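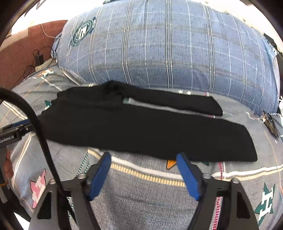

Cerkstead Tenants Question Landden's Laundry Price Claims

CERKSTEAD, 20th January - The Cerkstead Tenants' Association today called on Landden, the company that runs the shared laundry rooms at Skedcombe Court, to show the numbers behind its claim that a new payment plan "saves most households money."

Landden dropped coins in December and moved all 97 apartments to prepaid cards. The smallest top-up is $24. A wash costs $2 more than it did before, and any balance left unused for 60 days is lost.

"We have read the brochure twice and still can't find the savings," the association said in a statement. "If most households are better off, Landden should be able to say which ones."

The company has said the higher price pays for better machines. Tenants say the same washers are in the same basement, with new card readers bolted on. A promised repair schedule has not been posted.

The association wants the expiration rule dropped and old balances restored. It has also asked Tambunan Property Management, which signed the contract, to release the full terms. Tambunan replied that it is "reviewing the matter," the same answer it gave in December.

Tenants who have lost a balance can leave copies of their receipts in the association's mailbox in the Skedcombe Court lobby.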